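Search this blog
Type and hit enter

My third week of looking for a job

So I've been applying for project engineer jobs since June, and I have opinions now. Mostly about job ads, which I read the way other people read restaurant menus - slowly, with a lot of hope, and then I order the same thing anyway.

The one that got me going this week was from Zendcombe. They do drainage and site works, they're a 40 minute drive from me, and the ad was so long I had to get up in the middle and make toast. It wanted somebody to run the schedule, run the budget, check drawings, chase suppliers, train the juniors AND be "comfortable at height." I am fairly comfortable at height! I'm much less comfortable doing four people's work for one person's pay, and the pay wasn't even listed.
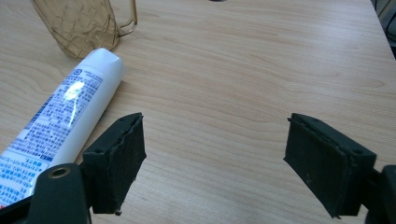

The amber cup, on the table.

I called Eamon Daly about it (we worked together at Vodeton, he hired half the site office there) and he told me to apply anyway. His take is that those lists get pasted together from older ads and the hiring manager only cares about two or three lines. The trick is working out which ones. He says look for whatever is oddly specific. In the Zendcombe ad that was a line about closing out defects before handover, so I'd bet you anything somebody left them with a giant snag list.

I rewrote my resume around that one line. It took me until 1 a.m. and I cut 18 bullet points, including the one about the award, which hurt.
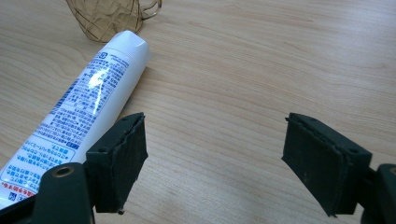 2 min read

Then on Wednesday I had the phone screen, and it went fine, I think? Nana Kyei from their office asked me how I'd handle a subcontractor who keeps missing dates. I told her about the culvert job, where I started calling the foreman every morning at 7 before he'd had the chance to send his crew someplace else. She laughed, and then she asked about software, and I rambled. I always ramble about software. I've used Drikomdale for years and I still can't explain what it does in one sentence.

She's setting up a second interview with Kieran Ó Gríofa, who runs the engineering side, and that one's in person with a drawing review. They hand you a set of drawings and you mark up what's wrong. I love this stuff and I'm also terrified of it.
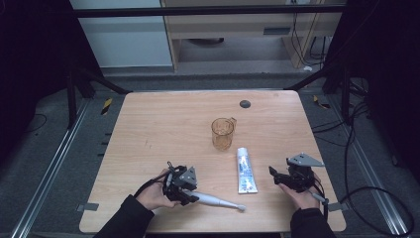 A drawing review is mostly about not rushing, and I rush. Lorcan Hanrahan, my first boss, used to make me go over a sheet once for levels only, then again for dimensions only, and I wasn't allowed to mention anything else I spotted on the way. If you handed me that table up there, with its little measuring cup and the toothpaste lying by it, I'd have read the marks on the cup and sailed right past the round gray cable hole cover at the back. Same with drawings: I go straight for the numbers and miss the opening in the slab. So I've dug out some old sheets and I'm practicing one pass at a time, with a red pen and the phone in the other room.

I'll report back after the interview. If you've done one of these reviews lately, tell me how long they gave you, and did they let you ask questions while you marked it up?

Recent posts
Why I left Vodeton (the long version)
Steel toe boots, 1,000 miles later
Do you put your driver's license on a resume?
What Ruairí Cronin taught me about site diaries
19 questions I got asked at Ó Dubhghaill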